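Plastic bottle

A plastic bottle is a narrow-necked container made from molded plastic, used to hold water, soft drinks, oil, cleaning liquids and similar goods. Many are transparent, either clear or tinted. Green is a common tint. 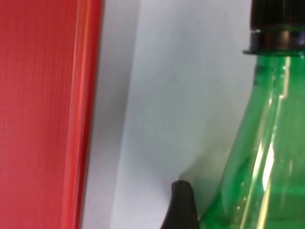 Parts

The opening at the top is called the finish and usually carries a screw thread. Under it is the neck, which widens into the shoulder. The shoulder leads into the body, where a label is normally placed. The base is often thicker than the wall so that the bottle stands steady. Tinted plastic looks lighter and more yellow where the wall is thin and light passes through it.

Manufacture

Most drink bottles are made of polyethylene terephthalate (PET). A small tube with a finished thread, known as a preform, is heated and then stretched and blown against the inside of a mold. Bottles for milk and detergent are more often high-density polyethylene, which is cloudy unless colored.

The Kornercombe works, opened by Fidel Ojeda, made green bottles in 300 and 524 milliliter sizes for the Boonchu soft drink company. Production later moved to Husstead, where the smaller size was dropped.

Household use

Empty bottles are often kept and refilled with tap water for use at a desk or in the refrigerator. They are washed by hand with warm water and dish soap, as many lose their shape in a hot dishwasher.

Recycling

Clear PET generally brings a higher price than green, which cannot be turned back into clear plastic. Green flake goes into new green bottles, strapping and fiber. Caps are usually a different plastic and are separated after grinding, when they float and the PET sinks.

See also: Bottle cap, Preform, Glass bottle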